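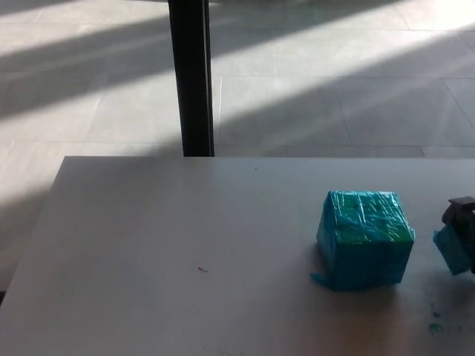

Conceição Ramalho wrote to ask whether a diploma in production engineering counts as "equivalent" when the notice asks for a degree in mechanical engineering, and I'm so glad she did, as we rushed through that bit last time! Read the notice slowly, please. If your branch is named in the list, you're fine. If it isn't, write to the Flamwood admissions desk before you apply (and do keep their answer). For next week, bring 2 notices of your own and underline every "or".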